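A table for reading

For a long time I wanted a table that is only for reading. In our old apartment in Humwood I read in the kitchen, and every evening I had to move my papers before we could eat. When we came to Otia I decided that one table must stay free of plates. My wife Salma agreed, with the condition that I keep it tidy. I have kept this promise more or less since March.

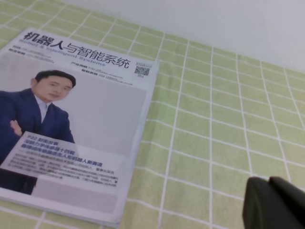

Otia, July 21, 2020

The magazine of this month is in Chinese. Its name is 机器人与智能系统, and under it in English, "Robot & Intelligent Systems". I must be clear that I am not an engineer. I study Chinese for two years now, with a teacher, Mr. Benjelloun, and he thinks a student should read things that were not written for students. So he lends me magazines. The first was about gardens and it was much easier.

My method is slow. I start with the cover, before I open anything. On this one I could read 产业观察, which I would translate as "industry watch", and 智能前沿, something like "the intelligent frontier". There is a page number for each. I was very proud for one evening. Then I went to the article and understood the first line and a half.

I write new words in a notebook, but only 19 in one day, because at 20 I begin to forget the first ones. My brother-in-law Ismail says this number has no science in it. He is right, but it works for me. The notebook has 200 pages and I am near the end of it, with 1,715 words written down. How many of them I really know is another question -- I prefer not to make this test.

I should say something also about the green cover with the white squares, as Driss asked me where to find one. I like it because the eye can rest on it, and because I use the lines to put the notebook straight. A white table under a lamp makes me tired after one hour.

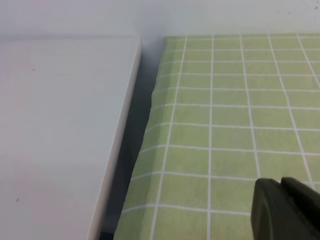

Keeping a table in order is a habit I had to learn late, and I still learn it. I put the books back at night, and I wipe the surface with a soft cloth. What I have not solved is the edge. The green does not lie completely flat there, it goes up and down a little like a wave, and between it and the white panel there is a dark gap which gets wider toward one end. A pencil could go in there very easily. I thought to put a heavy dictionary along the edge for a few nights, but then I would not have the dictionary. Salma proposes double-sided tape. I do not like to glue things, so for the moment we are still discussing it.

Next week I return the magazine to Mr. Benjelloun, and I have asked him for one about cooking.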